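Helfende Hände für unsere Packstube gesucht (m/w/d)
Minijob oder Teilzeit, 12 bis 16 Stunden pro Woche

Wir von Callberg verschicken Garn, Knöpfe und kleine Nähsets an Menschen, die gern mit den Händen arbeiten, und weil das erfreulicherweise immer mehr werden, suchen wir ab April zwei Leute, die mit uns sortieren, zusammenlegen, einpacken und hinterher auch wieder aufräumen. Bei uns gehen an einem gewöhnlichen Vormittag nahezu 50 Sendungen hinaus, vor Feiertagen gern einmal mehr, und trotzdem bleibt Zeit für einen Kaffee.

Gearbeitet wird an Tischen, im Stehen oder auf dem Hocker, ganz wie es Ihnen lieber ist. Sie bekommen einen festen Platz und richten ihn sich so ein, dass Sie alles gut erreichen – Linkshänderinnen und Linkshänder sind ausdrücklich willkommen! Die Reihe Uvel (unsere Knopfsortimente) wird nach Farbe gelegt, bei Leite kommt es eher auf die Reihenfolge der Beileger an. Das klingt komplizierter, als es ist, und Ayane Iwasaki arbeitet Sie in den ersten Wochen in aller Ruhe ein.

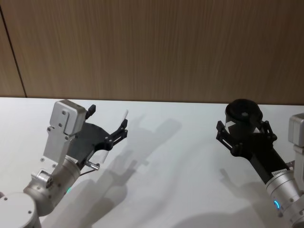

Weiße Tischplatte vor brauner Wand in Holzoptik

Mitbringen sollten Sie ein bisschen Geduld, ein gutes Auge für Farbtöne und Freude an einem ordentlichen Tisch. Eine Ausbildung brauchen Sie nicht, Deutsch für die kurzen Absprachen untereinander genügt. Wer nähen oder stricken kann, findet bei uns schnell Gesprächsstoff, Bedingung ist es wirklich nicht.

Die Arbeitszeit liegt zwischen 8 und 14 Uhr, die Tage stimmen wir gemeinsam ab. Auf Garn und Zubehör gibt es Personalrabatt, auch auf die neue Serie Sturico.

Schreiben Sie uns einfach ein paar Zeilen über sich und ab wann Sie Zeit hätten, ein förmlicher Lebenslauf muss nicht sein. Ihre Ansprechpartnerin ist Ivone Evangelista. Sie meldet sich bei allen zurück und lädt Sie gern zu einem Probevormittag ein – selbstverständlich bezahlt.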